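4. Resultados e discussão

4.1. O que a literatura diz que os cacifos fazem

A ideia de que um cacifo com chave própria reduz a desarrumação dos espaços comuns é repetida com tal regularidade nos manuais de gestão de instalações que já poucos autores se dão ao trabalho de a citar. Aparece como premissa. Dela se deduzem regras de dimensionamento, tabelas de profundidade e até recomendações sobre a cor das portas. Quando fomos à procura dos estudos que a sustentam, encontrámos sobretudo inquéritos de satisfação, respondidos por pessoas a quem se perguntou se gostavam de ter um cacifo. Gostavam, como seria de esperar. Que esse gosto tenha alguma coisa a ver com o estado dos corredores é outra afirmação, e essa precisa de outra prova.

Shokri, nas notas de trabalho que serviram de ponto de partida a este projeto, propôs distinguir três coisas que a literatura mistura: a posse do cacifo, o seu uso e a arrumação do que está lá dentro. A primeira mede-se pela lista de chaves entregues. A segunda exige que alguém vá ver. A terceira é a mais difícil, e é também aquela de que se fala com mais confiança e menos dados. Mantemos a distinção no que se segue, embora reconheçamos que a fronteira entre as duas últimas é menos limpa do que gostaríamos. Um casaco pendurado durante quatro meses sem que o dono lhe toque está guardado, sem dúvida; se está a ser usado o cacifo, ou apenas ocupado, é questão que os nossos avaliadores resolveram de maneiras diferentes.

4.2. Chaves entregues e chaves usadas

O edifício Vallau dispõe de 400 compartimentos distribuídos por dois tipos de módulo, o Zerolier, mais antigo, e o Gunedeo, instalado quando se renovou a ala norte. A administração considerava todos os compartimentos atribuídos. Tirámos à sorte 100 e seguimos cada um deles durante todo o mês de novembro, com uma ronda de manhã cedo e outra ao fim da tarde. Em 29 não registámos um único sinal de abertura ao longo do mês.

É tentador apresentar este resultado como uma descoberta. Temos dúvidas. O método de registo – uma tira fina de papel presa na junta da porta, verificada em cada ronda – deteta aberturas, mas deteta também os encontrões, as limpezas e a curiosidade alheia. Erra, portanto, quase sempre para o mesmo lado, e é provável que a proporção de compartimentos parados seja superior à que registámos. Por outro lado, novembro tem as suas particularidades. Há roupa de inverno que entra e fica, há quem esteja fora, e não temos outro mês com que comparar. O que se pode dizer com segurança é que a lista de chaves descreve mal o uso, e que qualquer cálculo de necessidades feito a partir dela herda esse defeito.

Os dois módulos não se distinguiram de forma que mereça comentário. O fabricante do Gunedeo afirma, na documentação comercial, que a ventilação melhorada «incentiva a utilização diária». Não vimos nada que se parecesse com isso. Também não vimos o contrário, e seria abusivo transformar a ausência de diferença numa conclusão sobre ventilação, que aliás não medimos.

4.3. Portas abertas

O segundo indicador habitual é o da porta deixada aberta. No modelo de Jankauskaitė, que serviu de base à grelha de observação, a porta aberta conta como falha de arrumação e pesa tanto como um objeto abandonado no chão. A justificação dada é que a porta aberta convida ao abandono: quem passa vê um compartimento desprotegido, deixa de o tratar como espaço de alguém, e o resto vem por arrasto.

Não encontrámos esse arrasto. Os compartimentos vistos abertos numa ronda estavam, na maioria dos casos, fechados na seguinte, e o chão à volta deles não tinha mais objetos do que o chão à frente dos restantes. O que encontrámos foi uma grande variedade de situações a que a grelha dá o mesmo nome. Há a porta aberta de quem foi buscar água e volta já, a de quem perdeu a chave e desistiu de a trancar, a do compartimento sem dono que alguém usa por umas horas. Um indicador que soma estas três coisas pode ser fácil de recolher. Duvidamos que meça seja o que for.

Sepp, que fez grande parte das rondas da tarde, foi anotando à margem da grelha aquilo que lhe parecia explicar cada caso. Essas anotações não estavam previstas no protocolo e não as usámos na contagem, mas lemo-las com mais proveito do que à própria grelha. Numa quarta-feira escreveu apenas: «aberto, com coisas, sem ninguém; não sei o que isto é». A frase poderia servir de resumo a esta subsecção.

4.4. O conteúdo visível

Passamos agora ao terceiro nível, o da arrumação interior, em que as nossas reservas são maiores. Por razões óbvias de privacidade, só registámos o que se via sem tocar em nada, o que limita a observação aos compartimentos abertos e introduz um viés que nenhuma correção estatística resolve: as pessoas que deixam a porta aberta podem não arrumar como as outras. A grelha pedia uma classificação em «arrumado», «misto» e «desarrumado». Dois avaliadores classificaram em separado e discordaram com frequência suficiente para que não publiquemos a tabela. Quando lhes pedimos que explicassem os critérios, um disse que olhava para as prateleiras e o outro para o fundo.

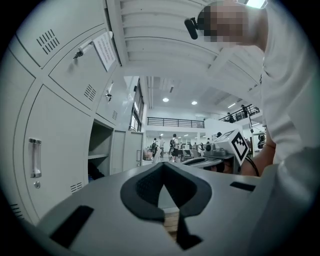 Figura 2. Cacifos metálicos junto ao átrio de dois níveis, com um compartimento aberto.

A prateleira é, nos manuais, o elemento que separa o cacifo organizado do simples buraco com porta. Supõe-se que divide o conteúdo por categorias – em cima o que se usa, em baixo o que se guarda – e que essa divisão se mantém por si. O compartimento aberto da Figura 2 tem uma prateleira clara a dividi-lo, e o que se distingue no fundo é uma peça preta amarrotada com uma ponta de azul por baixo. Um dos nossos avaliadores chamaria a isto desarrumado, pelo amarrotado; o outro chamaria misto, porque tudo o que se vê está dentro e nada sai para fora. Ambos teriam razões defensáveis, e nenhum poderia dizer se aquilo foi ali posto com cuidado e escorregou ou se foi atirado. O interior está em sombra, o que também não ajuda. Um observador honesto teria de escrever que há alguma coisa lá dentro e ficar por aí. Parece-nos significativo que a grelha não tenha casa para essa resposta.

A mesma dificuldade surge, em menor grau, com as chaves. Jankauskaitė trata a chave deixada na fechadura como indício de compartimento livre. Na fila da Figura 2 há portas fechadas com a chave na fechadura, e numa delas está afixado, ao lado do puxador, um papel branco com linhas de texto pequeno. Chave e papel juntos podem indicar muita coisa. Sem ler o papel, e sem saber quem tem por hábito deixar a chave posta, a regra «chave na porta, compartimento livre» é um palpite com aparência de codificação. No nosso caso, aplicá-la à letra teria alterado a classificação de vários compartimentos que os registos de abertura davam como usados todos os dias.

4.5. Limitações e o que delas se segue

As limitações deste trabalho são as de qualquer observação feita num só edifício e num só mês, e não vale a pena alongarmo-nos nelas. Há contudo duas que nos parecem afetar a área em geral. A primeira é que a presença de observadores altera aquilo que se observa. Durante a primeira semana recebemos perguntas de utilizadores sobre se iam «perder o cacifo», e é plausível que alguns tenham passado a abri-lo mais vezes por causa disso. A segunda é que os termos «arrumação» e «ordem» foram importados da gestão de armazéns, onde um objeto tem um lugar definido por outra pessoa. Num cacifo pessoal o lugar certo de um casaco é onde o dono o puser, e não sabemos bem o que significaria estar mal posto.

Shokri defende que se abandone por completo a avaliação do interior. Sepp preferia mantê-la, em campo aberto, com uma linha para o observador escrever o que viu e outra para o que supôs. Não chegámos a acordo. Para a segunda fase, no mesmo edifício, decidimos conservar a tira de papel na junta, retirar da grelha a porta aberta como falha e deixar a regra das chaves suspensa até podermos confrontá-la com as respostas dos próprios utilizadores, cuja recolha está ainda por fazer na ala norte.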